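The Cold Shift

7 min read

The breakfast rush at the Altura care home in Drokadville used to begin in the dark, with someone's head inside a refrigerator. There are 54 residents, most of them with a diet sheet, and each sheet meant a trip to a shelf. Thickened milk for one room, soft fruit for another, nothing with nuts for the man at the end of the hall.

Solange Sawatzky did that job for years. She started at 4:30 in the morning and spent the first part of her shift bending, reaching and reading labels. "My back knew where everything was before I did," she says.

Since February, much of the fetching has been done by a robot arm on a rolling base. It was supplied by Sturnico, a small company that sells to hospitals and school kitchens. The arm gets a list from the diet software, goes to the refrigerator, takes what the list calls for and sets it on a tray. A person checks the tray against the sheet and signs it. That last part was written into the agreement with the staff before the machine came through the door.

The training was done mostly on a computer. Sturnico built a simulated kitchen and had a simulated arm work at a simulated refrigerator, over and over, with the food moved to a new spot each time. Sawatzky was asked to sit in on some of those sessions. She was paid her regular rate for it, and she had opinions.
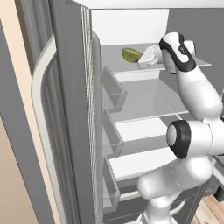
Her main complaint was that the practice refrigerator was too tidy. In her kitchen, people shove things to the back. Yogurt gets stacked on top of sliced ham. A bag of lettuce slumps over and hides whatever is next to it. She brought in a list of the ways a shelf goes wrong by the end of a weekend, and the engineers worked from it. They ran 400 versions of one bad shelf she had described, then asked her for more.

Soft packages were the hard part. A carton has sides that stay put. A wrapped sandwich changes shape when it is squeezed, and an avocado can be ruined by a grip that would do no harm to a jar. The arm is slow with these things. It also stops and calls for help when it can't match an item to the list, and in the first weeks it called for help a lot. The tone it makes is a two-note chime that the morning crew came to hate. It has been turned down.

Océane Arsenault manages food service for the Friesen group, which owns Altura and several smaller homes in the county. She says she was not trying to cut the crew. She had been short 2 people on mornings for most of a year and could not fill the jobs at the pay she was allowed to offer.

"I had cooks doing the fetching and no one doing the cooking," she says. "Residents were getting toast that had sat."

The crew is the same size it was before. The open positions, though, were closed when the arm arrived, and some of the workers bring that up. They had been promised help, and they had pictured people. Arsenault does not dispute it. She says the money went to the lease on the machine and to a small raise for those who check trays.

The work has changed in less obvious ways too. Two people used to set up breakfast together and talk while they did it. Checking trays takes quiet. Sawatzky says she misses the talk and doesn't miss the bending. She now starts at 5:30 and spends part of the morning in the dining room, where she can see who is eating and who is pushing food around the plate. Twice this spring she got a diet sheet changed because of what she saw there.

Arsenault would like the arm to handle the lunch trays next, which means 200 more items to learn and a second refrigerator with a door that sticks. Sturnico has asked for the measurements. Sawatzky has started another list.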